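ELLMONT COUNTY SHERIFF AND HEALTH DEPARTMENT EXPAND PRESCRIPTION DRUG DROP-OFF

Last updated: Thursday, 4:15 p.m.

TAPLEY – The Ellmont County Sheriff's Office and the county health department will add three permanent drop-off boxes for unused prescription drugs, bringing the total in the county to seven. The new boxes open to the public in October.

The boxes will be placed in the lobby of the Tapley substation, at the Flalska Street clinic and at the county building in Ellmont. All three will be open during regular business hours. The Tapley box can also be reached on Saturdays until noon.

Residents turned in 2,971 pounds of medicine at the four existing boxes over the past year. Opioid pain pills, sedatives and stimulants are accepted, along with over-the-counter medicine and pet prescriptions. Needles, inhalers and liquids in open containers are not.

"Most of the people we see in treatment who misused pills got the first ones from a relative's cabinet," said Ruth Dawber, director of the health department. "A box in the next town over does not help someone who has no car."

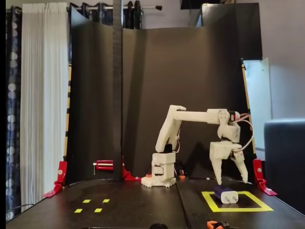

How the program is paid for

The county board approved $61,000 for the boxes, collection and incineration. The money comes from the county's share of opioid settlement funds. Federo Disposal, which has held the collection contract for the existing sites, will serve the new ones under the same terms.

Sheriff Terence Furnival said deputies will empty each box at least once a week, with two people present each time. Contents are weighed, sealed and logged before they leave the building. No names are taken, and residents are asked to black out personal details on labels.

The health department will also hand out 321 lockable medicine pouches at the Flalska Street clinic, one per household, until the supply is gone. Overdose reversal kits remain free at the same counter, with a 30-minute training session offered on request.

Questions may be directed to Sandra Greenwood, public information officer, at the county building in Ellmont.

Comments

Lionel Wragg
Does the Tapley one take patches? The pharmacy told me no.

T. Hviid
Yes on patches, I asked at the substation. Fold them in half first, sticky side in.

millroad_resident
Good to see the settlement money spent on something. Would like to know what the rest is going to.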